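Umport House — Shared Kitchen and Dining Area
Monthly Safety Checklist, September

Checked by: Annick Hawthorne
Accompanied by: Kam-wah Tai (dining area only)
Started: 9.40 am

Mark each item OK, Attention or Action. Comments go under the item. Anything marked Action is to have a name against it before the sheet is filed.

Entry and floor

1. Walkways clear — OK
Shoe rack has been moved back against the wall since the last check.

2. Floor dry, no loose or lifted tiles — Attention
One tile by the fridge rocks when stepped on. No raised edge yet. Natent have it on their list with the bathroom regrouting.

3. Mats flat and non-slip — OK

Cooking area

4. Stove knobs and igniters working — OK
Back left burner is slow to catch. Cleaned it and it improved.

5. Range hood filter — Action (Li-hua Lam)
Greasy. Soak overnight and refit. Spare filter is in the tall cupboard, behind the vinegar.

6. Fire blanket and extinguisher in place, tag current — OK
Extinguisher gauge in the green. Blanket pull tabs hanging free.

7. Hot water at sink — OK
Tap is stiff, no drip.

8. Power points, leads and plugs — Action (Siv Berge)
The Merkov kettle has a nick in the lead near the base. Taken off the bench and labelled. Do not put it back out. The old toaster can stay for now — lead and plug both sound.

9. Knives stored in block or drawer guard — Attention
Two loose in the cutlery drawer, points forward. Put back in the block.

Dining table and tableware

10. Table steady, surface sound — OK
No wobble when leaned on. Finish is still glossy and shows up the ceiling lights, so wipe marks are easy to spot. Ran a hand along the curved edge and found no splinters. Please keep using trivets for anything straight off the stove.

11. Plates and bowls free of chips and cracks — Attention
Everyday set checked on the table, including the purple plate, the blue plate, the cream bowl and the white ones. Run a fingertip around each rim, then turn the piece over and do the foot. One side plate from the cupboard had a chip and went in the bin, wrapped in newspaper. The rest can stay in use.

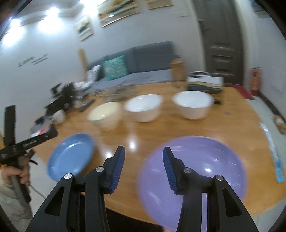
12. Tableware kept back from the table edge — Attention
The floor on that side is pale tile and a dropped bowl will shatter. Bowls toward the middle when setting up or clearing, plates flat and not resting on one another's rims. Kam-wah has asked for a reminder card on the sideboard.

13. Chairs — OK
Felt pads replaced on two of them.

Storage and waste

14. Heavy items on low shelves — Action (Jingyi Cheng)
Yeh stockpot is back on the top shelf. It needs to live under the bench, as agreed last time.

15. Cleaning products away from food — OK

16. Bins emptied, lids closing — OK
Recycling was full but not over.

17. Fridge temperature and seals — OK
Seal wiped down. Some mould in the lower fold, now gone.

18. First aid kit stocked — Attention
Low on burn gel and the blue plasters. Over 200 of the plain ones, so no more of those please.

19. Emergency numbers on display — OK

General comments

Better than last month overall. The kettle is the only item that can't wait. Siv to either get the lead replaced or buy another, and keep the receipt.

Items 11 and 12 will be looked at again next time. If you find a chip in between, take the piece out of use and write it on the sheet inside the cupboard door.

Finished: 10.55 am
Copy to Jingyi and Li-hua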